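Cellance Teaching Bench, Vellwood Site
Pre-Session Safety Checklist, Remote-Control Suturing Demonstrations
Completed by: Oratile Pillay
Date: 19 November 2019
Bench: 2
Demonstrations on record before this session: 2,877

Thank you to everyone who read the last checklist all the way to the bottom. I know I go on a bit, but the comments are where the useful things end up, so please keep adding your own.

1. Emergency stop pressed and released at the console and at the bench. OK
Comment: Both work. The bench button is a little stiff, so give it a proper push with the flat of your hand.

2. Hand controls centered before the arms are switched on. OK
Comment: Lovely and smooth today. New operators, please rest your elbows on the pad first and take your time.

3. Motion scaling and speed limit match the session sheet. OK
Comment: The sheet from Breltolby still had the old setting written on it. I have crossed it out and initialed the change.

4. Cables and foot pedals clear of the walkway. NEEDS ATTENTION
Comment: The pedal cord has crept out again. Taped down for now, but I would dearly like a proper cover before the visitors from Abu Hammour come.

5. Tissue pad seated and clamped. OK
Comment: Press each corner with a gloved finger. A pad that slides teaches the robot to chase it, and we spent long enough last month weeding those runs out.

6. Needles signed out, and signed back in at the end. OK
Comment: The needle is sharp whether the robot is holding it or not. While the arms are live, hands stay out of the work area, even if a thread has landed somewhere annoying. Ask the operator to pause, wait to hear "paused" said out loud, and then use the long forceps.

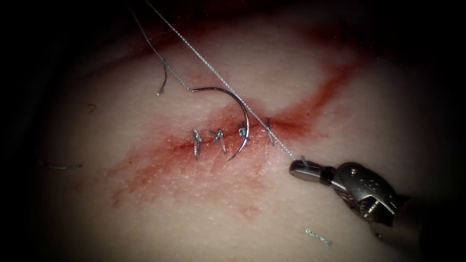
The same goes for snippets of cut thread. I would much sooner have an untidy pad in the recording than somebody's fingers near the jaws, so leave them be until the run is finished and the arms are parked. They go in the sharps tub along with everything else from the pad, please, and never in the ordinary trash.

7. Instrument jaws and wrist joints checked for trapped thread. OK
Comment: Checked with the magnifier, arms off.

8. Break schedule agreed with the operator. OK
Comment: 25 minutes at the console, then a real rest, with your eyes off the screen. Tired hands make jerky demonstrations, and the robot learns those as well.

Result: cleared for use, with item 4 to be fixed. Cord cover requested; I will chase it up myself.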